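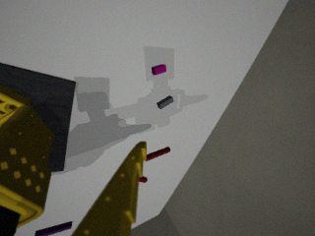
Play Street progress report to the Thaler Fund
16 Apr 2006

Hi Regula,

I know you asked for a page and I'm going to go over, so get a coffee. The short version is that the play street is up and running, the kids on Plalau Lane have more or less taken it over, and I still have some of your money left. The long version follows!

When I last wrote, we had permission for one closed-off afternoon and a lot of nervous neighbors. Since then we've closed the block 3 times. The first one was freezing. I had pictured jump ropes and hopscotch and what I got was eleven kids in snow pants dragging each other up and down the pavement in a laundry basket, which my own two had volunteered without asking me. They stayed out until dark. My daughter told me at bedtime that she had met "a girl from the other end," meaning a girl who lives nine houses away and whose front door we have walked past every single day for four years. I'm still thinking about that one.

The second time was better organized. Mirjam Rüegg brought out her big box of chalk and Cyrill Sutter (number 60, the house with the blue porch) sat by the barrier at the Haner Street end and walked cars through at a crawl when people needed to get to their driveways. We had worried so much about the driveways. In the end there were four cars all afternoon, and one of those was Cyrill's wife coming home with groceries.

The third was last weekend, and it was loud and sunny and wonderful. Somebody's grandfather taught a whole crowd of them a game with bottle caps that I could not follow at all. There were two skinned knees and one argument about a scooter that went on a good deal longer than the knees did. I used up the bandages from my purse, so I've added a proper first aid kit to the spending below.

On the money. You gave us 311 dollars and I've been careful with it, though I'll admit the receipts are in an envelope with some crayon on it. So far:

Two folding barriers, secondhand from Trinura: 120 dollars
Road closed signs and the printing: 50 dollars
Chalk, ropes, a bag of balls: 38 dollars
First aid kit: 19 dollars

That makes 227 spent and 84 left. I'd like to hold most of what's left for the summer, when I expect the balls to go over fences at a terrible rate.

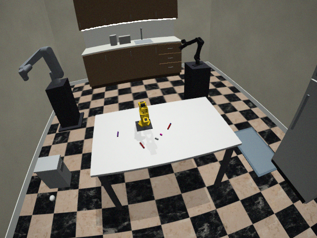 A few things haven't gone so well and I'd rather you hear them from me. The flyers were late the second time, my fault entirely, and the people in the apartments at the top of the lane never got theirs. One man came down quite upset that he hadn't been told. He had every right to be. Ursina Trummer lives in that building and has offered to do the flyers on her stairs from now on, so I drop a stack in her mailbox on the Monday before and she takes it from there.

The older kids are the other thing. Anyone over twelve tends to hang around the edges for ten minutes and then drift off. I asked my nephew what would make him stay and he said "a hoop," so I'm looking into whether we could borrow a basketball hoop on wheels. Hubert Grabner thinks he knows of one sitting in a garage, and if that falls through I may come back to you about it. I haven't budgeted for it at all.

Storage is still my hallway — barriers, balls, everything. We are stepping over it. My husband has been very nice about this so far.

What's next: we have permission for one afternoon a month through September, weather allowing, and I want somebody besides me to run at least two of them. Mirjam has said yes to June. I've started a sheet with the order things need to happen in (permit, flyers, barriers out, barriers back, sweep up the chalk bits) so whoever takes it on doesn't have to call me six times. I'll send you a copy once I've typed it up.

You asked whether parents come out too, or only the kids. They do, more each time. At first it was all of us standing on our own steps with our arms folded, and last weekend people had carried chairs down to the sidewalk and were passing around a rhubarb cake. I got the recipe, if you want it.

The next closing is the second Saturday in May, from two until five. Come by if you can, and park on Haner Street or Cyrill will have to walk you in.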